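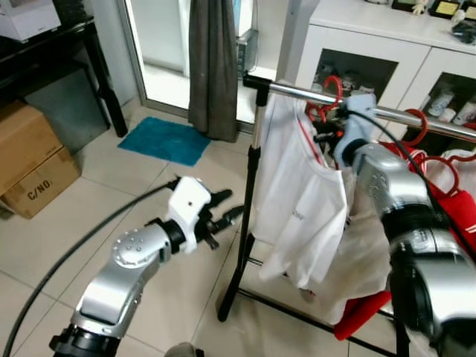
Garments on the rail, red hangers, chrome and black rack.

About Stumden

Stumden is a garment care and uniform storage company. We wash, mend, press, hang and store team shirts, staff uniforms and event clothing for customers who do not have the space or the time to do it themselves. Most of our customers are sports clubs, schools, restaurants and small theaters. We also take in clothing from private households, mainly at the change of season.

We have one building, on the edge of town, with a laundry on the ground floor and the hanging rooms above it. Customers come in through the side door on Gunberg Street. The front door is for deliveries.

How the company started

Stumden was started by Ott Žukauskas, who had been looking after the shirts of an amateur handball club and had run out of room at home. The club played in two age groups and had home and away sets for both. After each season the shirts went into boxes, and at the start of the next one they came out creased, with the printing stuck together on some of them. He rented a single room, bought 4 clothing racks secondhand and hung everything up.

Two other clubs asked if they could use the same room. A restaurant owner asked about aprons and jackets. The company was registered that winter, with one washing machine and an ironing board, and the first paying customer was the restaurant. The name comes from the mill that used to stand on the lot.

We moved to the present building when the first room was full. The laundry was put in first and the upstairs was fitted out over the following spring. We still have the original racks. Two are in daily use and two are kept for events.

What we do

Washing. Clothing is sorted by color and by fabric when it comes in, then by whether it has printing or numbers on it. Printed shirts are turned inside out and washed cool. We do not tumble dry anything with printed letters. White shirts with colored trim are washed on their own the first time we receive them, and after that they go in with other whites if the trim has held its color.

Mending. We replace buttons, close seams, patch knees and elbows, and sew down trim that has come loose. We also sew in name tapes and number tapes. We do not do alterations for fit, and we do not print. If a shirt needs new lettering we send it to Polat, a print shop two streets away, and add their charge to the bill at cost.

Pressing. Shirts are steamed on the hanger. Trousers and table linen are pressed flat. Jerseys are normally not pressed at all unless the customer asks, and then only from the inside.

Hanging and storage. Everything that can hang is hung. Heavy knitwear is folded and kept on shelves. Each customer has a section of rail, and each section has a card at the left end with the customer name and the date of the last check. Clothing in storage is looked over every January for moths, damp and marks we may have missed.

Rack rental. We rent out freestanding clothing racks for events, changing rooms, costume fittings and rummage sales. They can be rented with or without hangers. We deliver within the county, and outside it by arrangement.

How we hang things

People ask about this more than anything else, so it has its own section.

A shirt goes on the hanger from the bottom, up through the hem. Pulling a hanger through the collar stretches it, and on a knit collar the stretch stays. The shoulder seams should sit along the top of the hanger. If the hanger is too wide there will be a bump in each sleeve by the next day. We keep three widths and use the narrow ones for children's sizes.

All hooks face the same way on the rail, with the open side to the back. A full armful can then be lifted off in one movement. When we find a hook turned around, we turn it back, and when a customer returns a rack with half the hooks reversed we do the same without charging for it.

Within a section, shirts are hung by size and then by number. Home and away sets are kept apart with a blank divider. Goalkeeper shirts go at the end, as do captains' shirts if they are different from the rest. Loose pieces such as scarves, sashes and cloths are hung over the bar of a trouser hanger and put after the shirts.

We leave a hand's width of free rail at the end of each section. A rail that is packed tight creases everything on it, and the piece in the middle never airs. When a section gets too full we write to the customer and offer them either a second section or a clear-out.

Anything that has slipped down or bunched up on the hanger is taken off and put back on properly. Tugging at it while it hangs tends to pull the next garment off as well.

Plastic hangers are used for anything that may still be damp. Wood is for coats and jackets. We stopped using wire hangers several years ago and give the ones that come in with customers' clothing to the scrap dealer.

The building

Ground floor: reception, sorting tables, laundry, drying room, mending room. The drying room has fixed rails on both long walls and a drain in the floor.

Upper floor: two hanging rooms, one for clubs and schools and one for everyone else. Both have blinds, which stay down on the south side from spring to fall. There is a hoist for moving loaded rails between floors, and a staircase for people.

The total storage floor is 800 square meters. The hanging rooms hold 1283 numbered rail sections. At the last annual count 677 of them were under a yearly contract. The rest are used for short stays, for work in progress and for the rush at the end of the school year.

Working with us

New customers usually start with a trial wash of one set or one rail. Bring the clothing in any bag or box. We will make a list, give you a copy and tell you what we think needs mending before we mend it. If you disagree with the list, please say so before the clothing goes into the wash.

After the trial we send a written price. Washing is charged by weight, mending by the piece and storage by the section. There is no joining fee. Contracts run for a year and can be ended at any time with one month's notice. If you end a contract, we wash and pack the clothing one last time and you pay only for the washing.

Clubs that play every week can use the weekly service. Drop the bag in the hatch by the side door after the match. The set will be ready on hangers or folded, as you prefer, two working days later. Please empty the pockets of training jackets. Please do not put shoes in the bag.

Events should book racks at least two weeks ahead. In May and December a month is better.

Marking

Every garment in our care has a small woven tape with a customer code. On shirts it is sewn into the left side seam near the hem. On trousers it is inside the waistband. We do not use adhesive labels or pens. If you sell or give away clothing that has our tape in it, the tape can be cut out with nail scissors without harming the seam, or we can do it for you.

The list of codes is kept in the stock system, which was set up for us by Tralance and replaced the card drawers in November 2023. The cards on the rails are still written by hand.

Lost and unclaimed clothing

Clothing that has no tape and is not on any customer's list goes on the unclaimed rack in reception. It stays there for six months. After that, wearable pieces go to the clothing exchange at the community hall and the rest is cut up for cleaning cloths. If you are missing something, please look on the unclaimed rack first and then ask at the desk.

If we lose or damage a piece, we pay for a replacement of the same kind. For older team shirts that can no longer be bought, we agree on a sum with the club, or have a similar shirt made up. Please tell us about a missing piece within a month of collecting the set.

The people

Ott Žukauskas still runs the company and does most of the customer visits. The laundry and the mending room each have a head, and they decide between them what can be saved and what is worn out. New staff spend their first weeks on sorting and hanging before they move to anything else. Extra staff join us in early summer when the schools send in their concert and gym clothing.

We take students for work experience in the spring term. Applications go to reception and should include the dates wanted and the name of a teacher we can call.

Visiting

Reception is open on weekdays from 7:30 to 5:00. The hatch by the side door can be used at any hour. Customers are welcome to come upstairs and look at their own section during opening hours, but please check in at the desk first so that someone can go with you. Parking is behind the building. The two spaces nearest the front door are kept clear for deliveries.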